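I've been running Trodell's grasp planner on our arm since July, long enough to have grown fond of it and to have a few complaints saved up. Setup took me most of an afternoon, mainly because the calibration wizard wants 8 poses and is fussy about every one of them. Once that was behind me, though, I was really pleased - the planner proposes its grasps quickly, ranks them sensibly, and draws the approach path so clearly that even Delali, who usually works on our web pages, could follow it!

My favorite part is the replay tool. You can scrub back through any attempt with the wrist view and the planned contact points side by side, and it keeps the last 1,000 attempts before it starts overwriting.

Cloudy, see-through things are where it still struggles.

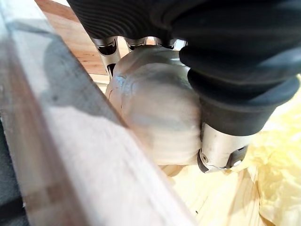

The depth estimate gets jumpy on anything like that, and I've ended up turning the confidence threshold down and adding a slower final approach by hand. Heike wrote us a small config file for it, which I'm happy to share. I do wish the manual had a page on this - the one on lighting is lovely, but it stops short.

Four stars from me, and I'll be renewing.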